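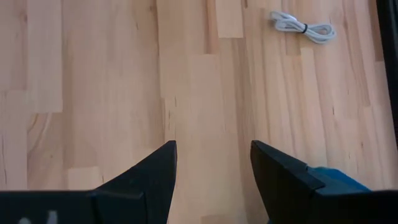 Wood surface, strip construction

Leldale Residential Care, North Wing
Infection control walk-through: checklist and comments
Date of visit: 13th May
Type of visit: routine, unannounced
Next routine visit due: August

Ratings used: Met, Partly met, Not met, Not checked. Anything marked Partly met or Not met has a comment and a due date. Items marked Not checked carry over to the next visit.

Section A. Hand hygiene

A1. Sinks in resident care areas have soap, running hot water and paper towels.
Met.

A2. Hand sanitizer dispensers are filled and working.
Partly met. The dispenser outside room 214 clicks but gives nothing. The cartridge was replaced during the visit and it still did not work, so the fault is in the pump. Replace the unit within 4 days. The wall bracket is sound and can stay.

A3. Staff clean their hands before and after contact with a resident.
Partly met. Watched during morning care and again at lunch. Hand cleaning after contact was good. Before contact it was missed on several occasions, mostly when staff went from one resident to the next in the dining room. Cover this at shift handover for the next two weeks.

A4. No sink used for hand washing is also used to empty basins or rinse equipment.
Not met. A wash basin was emptied into the hand sink by the linen room. The dirty utility room is across the hall and was unlocked. Post a sign at the sink and speak to both shifts.

Section B. Gloves, gowns and masks

B1. Gloves in all sizes are within reach of each resident room.
Met. Large gloves were low on the east side but not out.

B2. Gowns and masks are stocked on isolation carts.
Met. One cart also held a box of holiday decorations in the bottom drawer. Remove.

B3. Staff take off gowns and gloves before leaving an isolation room.
Not checked. No resident was in isolation at the time of the visit.

B4. Eye protection that is used more than once is cleaned and stored dry.
Partly met. Goggles were clean but kept loose in a drawer with pens and tape. Use a lidded bin.

Section C. Surfaces and furniture

C1. High-touch surfaces (bed rails, call buttons, door handles, light switches) are cleaned at least daily and the log is signed.
Partly met. Log signed for all days except two Sundays. Staff on duty said the cleaning was done. Without a signature we have to record it as not shown.

C2. Table and counter tops can be wiped down and have no open seams, chips or bare patches.
Partly met. Most tops in resident areas pass. The counter in the activity room has a chip at the front corner that has opened up since the last visit. Sand and reseal, or replace. For tops made of joined wood strips, check the joints as well as the face of the board, and run a gloved finger along each end joint. A wood top in a care area needs a sealed finish that will stand up to the facility's disinfectant. Keep the finish details in the maintenance binder.

C3. Upholstered chairs have wipeable covers with no splits.
Not met. Two chairs in the TV lounge have split seats. Both were tagged last time. Take them out of use now. A taped repair will not be accepted.

C4. Disinfectant is in date, labeled and mixed to the right strength.
Met. The Plastura spray bottles were labeled with contents and mixing date.

C5. Staff know how long the disinfectant must stay wet on a surface.
Partly met. Four staff asked, two gave the correct time. The contact time is printed on the supply closet chart, in small type. Print it larger and put a copy on each cleaning cart.

Section D. Respiratory illness

D1. There is a written plan for a cluster of respiratory illness, and staff can find it.
Met. The plan is in the red binder at the nurses' station. The phone list at the back still shows the old number for the county health department. Correct it.

D2. Residents with new fever or cough are logged the same day.
Met. Log reviewed for the past 9 weeks. Entries were clear and had times.

D3. Staff who are ill know who to call and are kept off the floor.
Met.

D4. Visitors see a sign asking them to stay away if ill.
Partly met. The main entrance sign is fine. The side door by the Tatik Garden has none, and families use it on weekends.

D5. Nebulizers, suction equipment and tubing are cleaned or changed on schedule.
Partly met. Tubing was dated in all rooms checked but one. Change and date the undated set today. Nebulizer cups were air drying on clean paper towels as required.

Section E. Linen and waste

E1. Clean and used linen are kept apart.
Met.

E2. Clean linen carts are covered.
Partly met. The cover on the Górecki hall cart has a broken zipper and hangs open. Repair or replace within 15 days.

E3. Used linen is bagged at the bedside and not carried loose.
Met.

E4. Sharps containers are replaced before they pass the fill line.
Not met. One container in the medication room was over the line. It was closed and replaced while we were there. Add sharps to the night shift checklist.

Items carried over: B3.
Items repeated from the last visit: C3.

Send the corrective action form to the infection control office with the work order numbers for A2, C2 and E2. Photos of finished repairs are accepted for C2 and E2. The chairs in C3 will be checked in person.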